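Category: Grant Reporting / Early Years Play Library

Second progress report to the Claltora Fund
Tordale Toy Library, sorting and lending project
Submitted Oct 28, 2019

You asked for a plain account of where the money has gone and whether the sorting system is doing what we said it would do. The short version is that the spending is on track and the system is only partly working. I was doubtful about some of it when we applied, and I said so in the cover letter. I am still doubtful, though about different parts.

What we promised

The application said we would take the donated small toys that had piled up at Tordale, sort them into lending sets, and put the sets out to families and playgroups. The target was 60 sets by the end of the grant. It also said that a divided container with a label for each set would cut the time spent checking returns. That last claim came from Rullance, who supplied the containers and had every reason to make it.

Where we are

We have cataloged 502 small items. Of those, 272 have been placed in sets. The rest are waiting, and a fair share of them will probably never be placed, which the application did not allow for. Donated toys come in as odds and ends. We have plenty of single animals and very few complete families of anything, and a set made up of leftovers gets borrowed once.

Seven playgroups are borrowing. I would not read much into that yet. Two of them were borrowing from us before the grant began and would have carried on without it.

The sorting table

Most of the project happens at one dark table in the back room at Tordale. Items are tipped out, looked over, and either put in a compartment or set aside. We tried doing this on the floor with trays in the first weeks and gave it up.
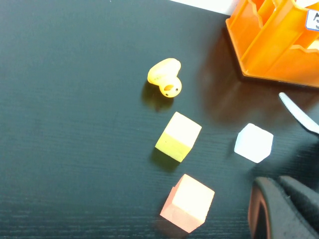 The rule for mixed sets has been the hardest thing to settle. Our first version said every set should hold one kind of toy only, which made for easy labels and dull play. The second version let the sorter decide, and no two sorters decided alike. We are now on a third version: a set may mix building pieces with animals, as long as the list in the lid says what is in it. I think this will hold, but I thought that about the second version too.

Small soft blocks remain a sore point. They pick up grime, they get chewed, and children carry them off in pockets. The safety check we use was written by Bisht for hard plastic toys and says very little about anything that can be squeezed or bitten through. Until we have something better in writing, soft blocks go only into sets for older children. I would like the fund to know that this is our own judgment and has no test behind it.

Containers and labels

The divided containers are sturdy and I have no complaint about how they are made. My complaint is with what we were told they would do. The dividers help at packing time. At return time they help a lot less than promised, as families tip everything back in one compartment and shut the lid. Anyone who has lent a puzzle could have guessed this.

The labels are more useful than the dividers. A returned container with its label can be matched to its list right away, and one without a label has to be worked out from the contents. We have had labels peel. We are trying a different adhesive in the next round before ordering more, and I would ask that the unspent portion of the container line be left where it is until we know.

Surfaces and cleaning

Cleaning was a small line in the budget and has turned into a larger part of the work. We wipe the toys themselves with no trouble. Textured surfaces are another matter, and a quick pass with a cloth tends to skate over anything with ridges in it.
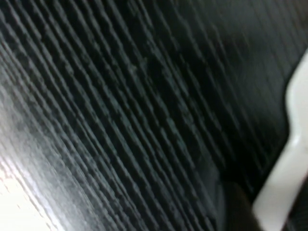

Dark ridged surface, close up, with pale flecks on the raised lines.

I raised this at the last check-in and was told it was a matter of appearance. It may be. But we lend to homes with babies in them, and I would sooner buy a stiff brush and be called fussy. The cost is small and can come out of supplies. I have asked for brushing to be added to the weekly list and for someone to look at whether a smooth mat over the work area would save the trouble altogether. The mat would also cut down on glare, which some of the sorters have mentioned.

What I would change

The count of finished sets is a poor measure and I regret agreeing to it. It rewards us for packing anything that fits. A better figure would be how many sets are borrowed a second time by a different family. We have started to record this in October and do not have enough to report.

I would also stop taking loose donations for the time being. The backlog is large enough, and each new bag pushes the older items further down the pile. Tordale's front desk has been asked to say no politely and has not always managed it.

Spending

Containers and shelving are within budget. Printing is slightly over, mostly from reprinting lists after the rules changed. Cleaning supplies will be over by the end of the grant if the brush and mat are bought. No request for extra funds is made with this report.

Next steps

Before the next report we plan to finish placing whatever can be placed, test the new labels, and decide what happens to the items left over. The likely choices are to pass them to another library or to give them away at the door. Approval from the fund would be needed for either one, and an answer before the winter closing would help us clear the shelves.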